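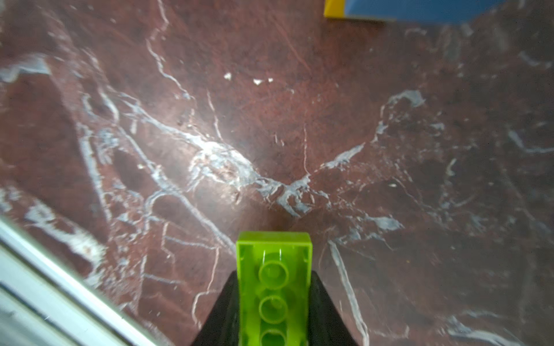

A green toy brick over a red marble surface.

How to plan a free family day in the parks of Narndale

The summer program of the Narndale parks is published in spring, and every year I hear from parents that they have seen it too late or have found it too long. I have lived in the town for nine years and I go with two children and sometimes with their grandmother. In this guide I explain how I make a plan for one full day. It was last revised in January 2025.

Step 1. Get the program

The program comes out in March. You can take a printed copy at the town library or at the ticket window of the Hollenstein bandstand. The printed one lists 111 events, but small changes are made only in the online list, so please compare the two before you go. Last year the puppet theater was moved to another park and we stood in front of an empty lawn.

Step 2. Choose one main event

Take one event which everybody in the family wants to see, and write down the hour. For us it is mostly the open-air film or the evening concert. The big lawn at Hollenstein has room for 2,000 people. At the concert of the Zulatari brass band last summer they counted 1,315 visitors, and there was still place to lie down at the back. For the films it is tighter.

If your children are under six, I recommend that the main event is in the morning. The films start only when it is dark, and in June this is very late.

Step 3. Add a workshop

Most workshops for children last 45 minutes and are free, but you must register. The registration opens two weeks before the event, at eight in the morning. Building, printing and kite workshops are full on the same day. The drumming has often free places until the end.

You need for the registration:
the first name and age of each child
a telephone number
the event number from the program (it is printed in small type under the title)

Verena Aebischer, who leads the building table, asks that one adult stays with children under five. Older ones can be left, but you should be back ten minutes before the end.

Step 4. Check the way between the parks

On the map the parks look close together. From the Hollenstein lawn to the Mokine garden it is 25 minutes on foot with a stroller, because the short path has stairs. Use the river path. The bus number 4 also goes there, but after seven in the evening it comes only once in an hour.

Step 5. Pack the bag

I pack a blanket, a sweater for each person, water, sun cream and something to eat which does not melt. Glass bottles are not allowed on the lawns. Chairs are allowed behind the second row of trees. Coins are useful for the ice cream cart, which does not take cards.

Step 6. If it rains

The decision about the evening events is made at four in the afternoon and is written on the front page of the online list. Films are moved to the Mokine hall, where the doors open half an hour before. Concerts are canceled. Workshops take place under the tents also in light rain.

Thank you to Luzius Frei for the correction about the bus.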